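Clothing swap scheme promises less waste, but the sums are thin

March 2022

A clothing exchange run by the retail group Marinho has been declared a success after its first month in Sternirwood, although the figures released so far leave a good deal to the imagination.

The scheme, called Skaketero, opened in February in a former shoe shop on the lower end of the high street. Residents bring in clothes they no longer wear and are given points, which can be spent on other people's cast-offs or on new stock in the Marinho shop next door. According to the company, 300 garments came through the door in the opening month and 200 of them found a new owner.

That sounds tidy enough. Asked how many of the 200 had gone to shoppers and how many had been passed in bulk to a textile merchant, the company's spokesman, Duarte Arruda, said both counted as "a new life for the garment" and that a breakdown would follow in due course. He would not say when.

Nor is it clear what became of the remainder. Mr Arruda said they were "in the system". A visit on Friday afternoon found several sacks behind the counter and a member of staff who had been told to send all questions to head office.

Points and prices

The exchange rate has also raised eyebrows. A T-shirt in good condition earns 5 points and a winter coat earns 15. The cheapest new item in the Marinho shop costs rather more than either, so anyone hoping to trade an old coat for something off the rail will have to make up the difference in cash. Points lapse if they are not used by the end of the season.

Glória Rebelo, who ran a stall selling second-hand clothes at Flullomach market until last autumn, said she had seen schemes like it before.

"They want you walking into the shop with a voucher in your hand," she said. "I don't blame them, it's a business. But I wish they'd stop calling it a gift to the planet."

Mrs Rebelo took in two bags of children's clothes to see how it worked. One bag was accepted. The other was turned down on the grounds that the labels had been cut out, a rule that does not appear on the leaflet.

The town council, which has given the project a year's relief on business rates, is more cheerful. Councillor Catarina Godinho called it "exactly the sort of thing a high street needs" and said footfall at that end of the road had gone up. The council has not published a count, and two neighbouring shopkeepers said they had noticed no change, apart from more people trying to park on the corner.

Does swapping cut waste?

Whether any of this keeps clothes out of the bin is harder to say. Rajeshwari Amin, who teaches textiles at the local college, said swapping could do some good where people took home something second-hand in place of buying new. If they swapped and then bought new as well, the benefit could vanish quickly.

"You'd need to ask people what they would have done otherwise," she said. "I haven't seen any sign that anyone is asking."

She would also like to see more about quality. Thin cotton tops make up much of what people give away, she said, and many are too worn at the seams to be offered again. Skaketero's leaflet says every item is checked by hand, but does not say what it is checked for.

Marinho says a second exchange is planned for Flullomach, on a site yet to be named. Mr Arruda described the Sternirwood results as "the evidence we needed".
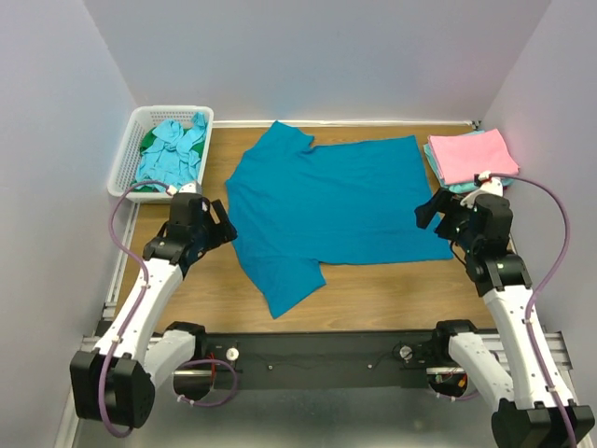
What will be accepted

Adult and children's clothes may be handed in during shop hours, washed and dry, with labels attached. Underwear, swimwear and school uniform are refused. Shoes are taken in pairs only.

Clementina Sampaio, who manages the exchange, said points would be added to a customer's card within a week of the clothes being checked. Several customers who handed in bags in February said on Friday that they were still waiting for theirs.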